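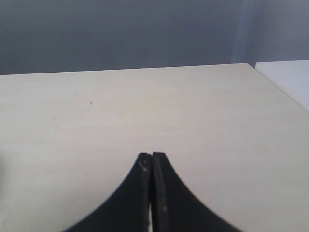
Kitchen Notes, No. 91

THE POURING TIPS, TRIED AND MOSTLY DOUBTED
by Libor Bartoš

Every March the same advice comes round about decanting dry stuff, and every March I sweep up whatever I was decanting. So I went through the tips readers send in and kept the ones I could live with.

Clear the table first. Fine, I'll give them this one. On a pale top you can spot every dark fleck you missed, and every scratch too, so don't go scrubbing at a mark until you've run a fingernail over it. I spent most of one evening on a "stain" that was a nick in the surface.

Buy a pouring spout. No. The Trirkitz set has 6 spouts and I have found a use for one of them, as a funnel for birdseed. A plain clear cup does the same work. You can see how much is left in it, and if it cracks you haven't lost much.

Pour from high up so it spreads itself. I have never understood who this helps. Grain bounces, and anything powdery hangs in the air and comes down on the toaster. Hold the cup a couple of inches over the middle of the pan and tip it slowly.

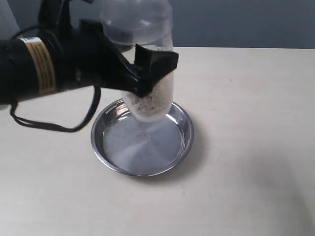 Clear cup over a shallow steel pan, mid-pour.

Use a wide pan. Yes, with a grumble. A shallow round one gives you room to miss, but it is a pain to carry once it's full. Fill it where you mean to use it. If you have to walk across the kitchen with it, stop at half.

Tap the cup to get the last bit out. Tap it lightly on the side with a finger. People bang the rim on the pan, and then they write to me about chipped cups. What still clings after two taps can be wiped out with a dry cloth. The Mustodura leaflet wants you to rub the inside with their anti-cling wipe beforehand. I tried it with nearly a full pack and saw no difference with rice, and I wouldn't want the stuff near my food anyway.

Rinse the cup between jobs. Only if you're going to let it dry all the way. A damp cup is the worst thing you can put flour in, and plain sugar isn't much better.

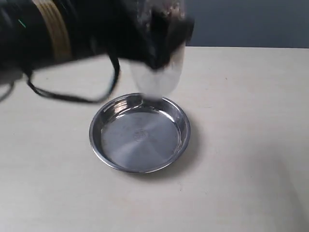 STORING WHAT YOU'VE POURED

Pans are for sorting and measuring. I don't store in them, whatever the Tudeck catalog says about its snap-on covers. Mine snapped on for 2 weeks. Get it into a jar with a lid that screws, and write on the lid what it is. Masking tape works as well as any label you can buy.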